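The veg shelf, and what I've learned from it

Posted by Tamsin Wojcik

I've wanted one of those greengrocer displays since I was six and playing shops on my nana's back step with real lemons (she wanted them back, obviously).

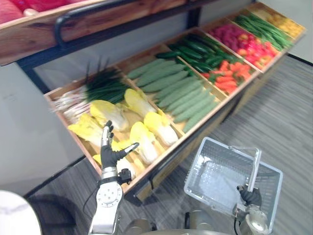
Anyway, the play shop at Hullimgate has been my little side project since March, and I've finally got the veg section to a point where I can walk past it without fiddling. Almost! I still straightened the cucumbers yesterday on my way to the kettle.

All the produce is fake. My favourite is the napa cabbage. I'd only ever seen whole ones in toy sets, so when I found halves I got much too excited and rang my sister from the car park. They've got the pale yellow leafy tops and the white stems, and they fill out a compartment beautifully because you can just pile them in any old how and it looks like a proper market. The cucumbers are the opposite. They have to lie side by side on the diagonal or the whole tray looks like someone's tipped a bag out.

Spring onions went at the end, and I'm still in two minds. The leaves are long and they flop over the back of the tray, which I quite like, but it does mean you can't tuck them in the middle without them drooping all over the neighbours. (My mate Panasiuk reckons they should stand up in a bucket. I said we'd try it and I haven't.)

The colour was what took me longest. My first go had all the greens in a clump and it looked like a hedge. Now the yellow of the cabbage sits between the onions and the cucumbers and the red stuff is up on the top shelf, and it's so much more cheerful. I moved things back and forth for two whole evenings over that, with a cup of tea going cold on the floor next to me.

I do love that it's a wooden tray with thin little dividers. I looked at plastic crates in Pesden for $24 each and they were fine, perfectly fine, but the tilted wood makes you want to pick something up. Same with the white shopping baskets - a kid with a basket on their arm is suddenly very serious about cucumbers.

Things still on my list: price tickets (handwritten, I think, 75 cents a cucumber seems fair), a set of scales with a wobbly needle, and maybe some eggplants if I can find ones that don't look like bowling pins. The Clindorholm op shop gets toy food in now and then, so I'll have a rummage there after school drop-off and let you know how I go.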